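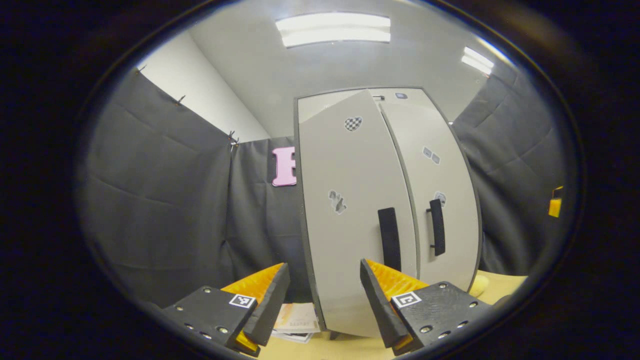 플로틀리 도자기 마을 방문기

7월에 펑잉 루 씨와 함께 플로틀리의 도자기 공방을 방문했습니다. 서스테드에서 버스로 한 시간쯤 걸리는 작은 마을입니다. 저는 한국어로 글을 쓰는 것이 아직 조금 어렵지만, 그날 본 것을 잊기 전에 적어 두고 싶었습니다.

공방의 안내는 미티쿠 아베라 선생님이 해 주셨습니다. 먼저 흙을 반죽하는 방을 보았습니다. 흙 냄새가 비 온 다음의 마당 냄새와 비슷했습니다. 선생님은 반죽 속에 공기가 남으면 그릇이 가마에서 깨질 수 있다고 설명하셨습니다. 저도 직접 반죽해 보았는데, 손목이 금방 아팠습니다.

그다음에는 가마를 구경했습니다. 초벌구이는 800도에서 한다고 합니다. 문은 닫혀 있었고, 벽에는 온도를 적은 종이가 여러 장 붙어 있었습니다. 글씨가 작아서 저는 다 읽지 못했습니다.

제일 마음에 든 곳은 유약 방이었습니다. 색 견본이 161개 걸려 있고, 뒤에 번호가 있습니다. 펑잉 씨는 연한 녹색을 오래 보았고, 저는 회색이 좋았습니다. 가마에 들어가기 전의 색과 나온 후의 색이 많이 다르다는 것을 처음 알았습니다.

견학은 세 시간이었습니다. 점심은 포함되지 않으니까 미리 먹고 가시는 것이 좋습니다. 제가 만든 작은 접시는 다음 달에 우편으로 받기로 했습니다.

나트나엘 월데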